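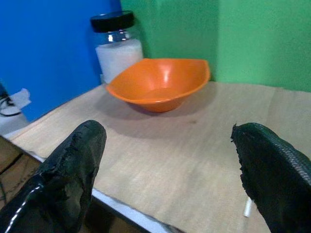

Opinion | Workshop & Lab

The wear parts should come in the box

The Kirka is a good starter arm. I have had one on a bench in a college workshop since January, and I would buy it again. My complaint is with the way it is sold, and it applies to most kits at this end of the market.

Zarkov, who make it, offer the arm, a two-finger gripper, a wrist camera and a licence for the teaching software as one package. The price looks fair. What the package leaves out is a second set of finger covers. Those are a separate line on the order form, they come in packs of 2, and when I ordered mine they took three weeks to arrive. For most of that time the arm sat under a dust sheet.

Covers wear out. They are soft so that they can grip, and soft material pressed against hard edges all day will tear. You can see it start at the inside edges of the fingers, where the top layer lifts and goes ragged. After that the grip becomes uneven. A plastic bowl that was picked up cleanly by its rim on Monday begins to twist as it leaves the table, and a student spends an hour looking for a fault in code that has nothing wrong with it.

I kept a tally over one stretch of lessons. With fresh covers, the bowl task failed 3 times in 50. With torn ones it was bad enough that I stopped counting and went back to marking. The software showed no warning in either case. It knows how many times the gripper has closed, as the figure is there in the log, but it does nothing with it. A simple message after a set number of closes would have saved me a good deal of time.

The sales page talks about reach, payload and the quality of the camera. All of these are fine. The camera is small and sits where it should, and the picture is clear enough to work from. I have no quarrel with the motors either. But a buyer in a school or a small workshop will not be held up by the motors. They will be held up by a bit of rubber.

Zarkov's answer, when I wrote to them, was that heavy users can take out the Kirka care plan. This adds a yearly fee and sends out covers every term. I think that is the wrong way round. A care plan makes sense for servicing, where someone has to come out or the arm has to go back. It makes little sense for a part that a fourteen-year-old can change with a small screwdriver.

The Kwan kit, which I borrowed for a fortnight, is a weaker arm. It is slower, and its software is awkward to set up. Yet it ships with 3 spare sets of covers in a bag taped inside the lid, along with the screwdriver. Whoever packed that box has run a class. I would still pick the Kirka for what it can do, but I know which of the two I would rather hand to a new teacher on the first day of term.

There are ways round the problem. Some people cut their own covers from grip matting, and I have done it. They last well enough, though they are thicker than the originals and the fingers have to be set up again each time. I would rather not be doing that at 8 in the evening before a lesson.

Anyone about to order should add two extra packs and treat that as the true price. Zarkov should do the same and put them in the box.

Comments (3)

benchmonkey
Same here with the covers. Ours went at the inside edge first as well. We now swap them every half term whether they look bad or not.

Prullia user
We have the Prullia arm and the fingers are bare metal with a pad stuck on. The pads fall off but at least you notice straight away.

tilly_dt
What matting did you use? The stuff I bought was far too slippery for glass jars.

Contact the editors | Copyright, all rights reserved | Back to top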